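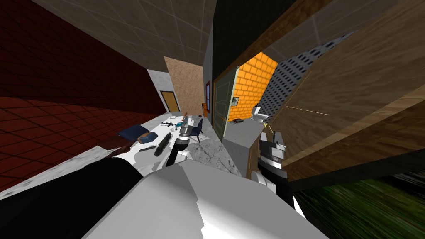

*Head view in the Seter sim, with the left gripper over the marble counter.*

## 4. Your first session in the simulator

I wrote this part of the Seter guide after walking Sizwe Nkuna through it twice, so it follows the order that worked for us. You'll need the Bravley controller plugged in and 23 GB free on your drive.

1. Open Seter and pick **Home Rooms** from the start menu. The first load takes a while — go get a coffee.
2. Choose the two-arm robot. Leave the arm speed at 300 for now. You can go up to 800 later, and I still mostly drive at 500.
3. Click **Head view** and look around slowly with the right stick. Find the counter before you move anything.
4. Hold the left trigger to wake the left arm, then bring it in over the counter from above.

> **Caution:** Don't drive the base and an arm together until you've done the practice laps in section 3. I did, and spent my first evening backing out of a cabinet.

5. Press **V** to switch to the wrist view. 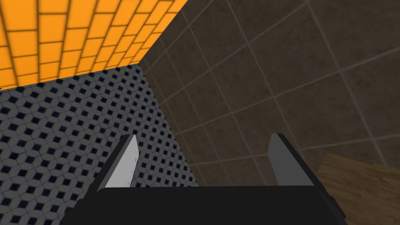 6. Tap the bumper to open the fingers all the way, and check that they're clear before you turn the wrist back down. Up and down get confusing in this view, so go by the seams between the walls and take small turns.
7. Lower the arm, close on whatever you picked, and lift straight up.
8. Press **Save run**. Seter doesn't save on its own!

**Note:** If the room colors or tiles look different from your last session, that's the shuffle setting. It's on by default as of the August update. You'll find it under Rooms > Surfaces, and I leave it on.

**Note:** Stick drift? Unplug the controller, count to five, plug it back in. If it keeps drifting, write to Siyabonga Shabalala on the Altley support desk and attach your saved run.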